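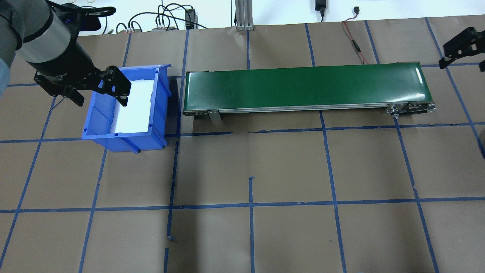 Packing line notes, part one. Wimlow has been packing foam samples on a long table since May, and the table was the problem. You end up walking the length of it all day with your arms full. So we moved to a small belt conveyor and I said I'd post how it went. The setup is simple: blue plastic bin at the left end, green belt running off to the right of it, everything low down on the floor. I put a white liner in the bin so foam crumbs lift out in one go.

The belt is a secondhand Bortolotti. I paid 110 for it and spent another 23 on bolts and a bracket. The seller wanted 132 at first but the side plate was scratched and he came down.

Kraft paper goes under the whole thing. It's cheap, it shows you where the crumbs land, and you can draw on it or tape it. When it gets bad you roll it up and put down a new sheet.

Foam is annoying on a belt. It weighs nothing, so it doesn't settle the way a carton does. A corner catches and the block turns. I've found it's better to set each piece down flat and let go of it completely before touching the next one. Sounds obvious, but people hurry.

Green belts scuff and the scuffs stay. I've tried dish soap and I've tried a melamine sponge. Dish soap was fine for dust. The sponge left a dull patch, so I stopped using it.

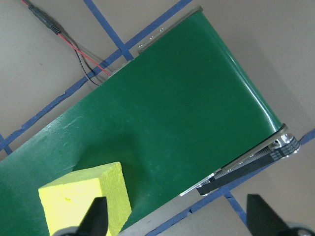 Agata Monti replied that yellow foam marks worse than any other color she has handled, and that she wipes her belt with a barely damp cloth before a light-colored batch and again after it. She also asked if I run the belt at full speed.

No, I don't. Slow is fine for this. The order is 500 pieces for Landudov and there's no rush date on it. At full speed the blocks go over the end before you've looked at both faces, and then you're picking them up off the paper.

I will try the damp cloth, though. I'd been wiping only at the end of the day – probably too late by then.

Next thing was color order. We were sending them down mixed, whatever came to hand.

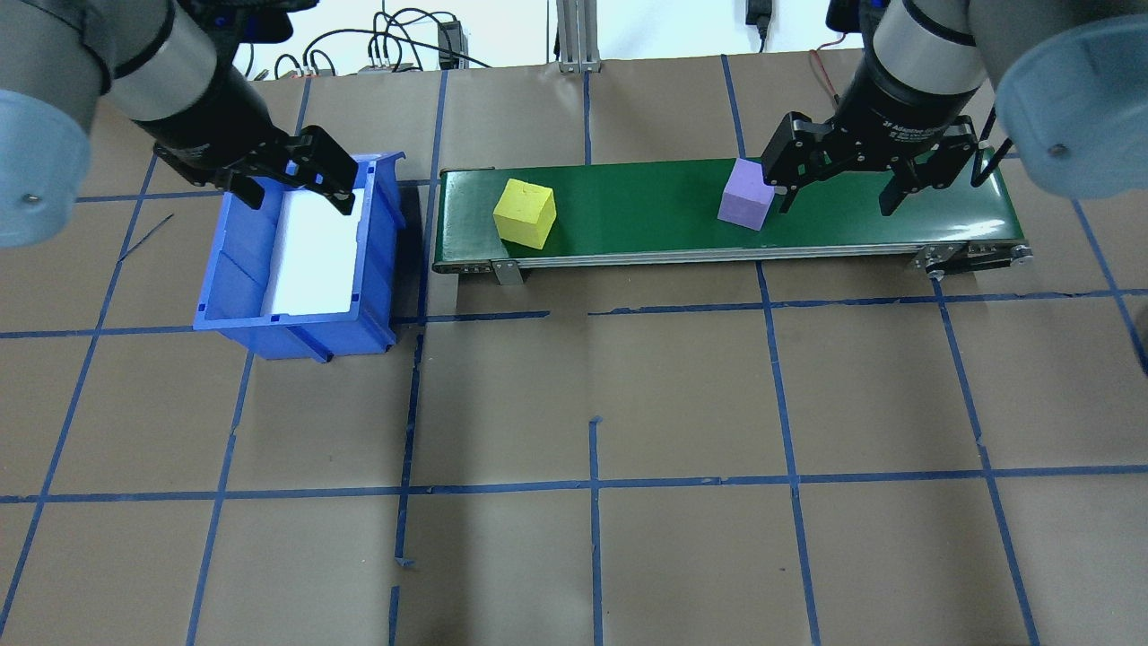

Mixed is slower to pack. The Saren cartons have one slot per color, so you're always reaching across yourself to find the right one. From tomorrow I'm doing all the yellow first, then the purple, and changing the liner in between.

Gun-woo Kang suggested leaving a wider gap between pieces too, and I'll try that in the afternoon.

Still to sort out: a stop at the right end of the belt. A strip of wood would do it. I have an offcut in the garage and need to find the clamps.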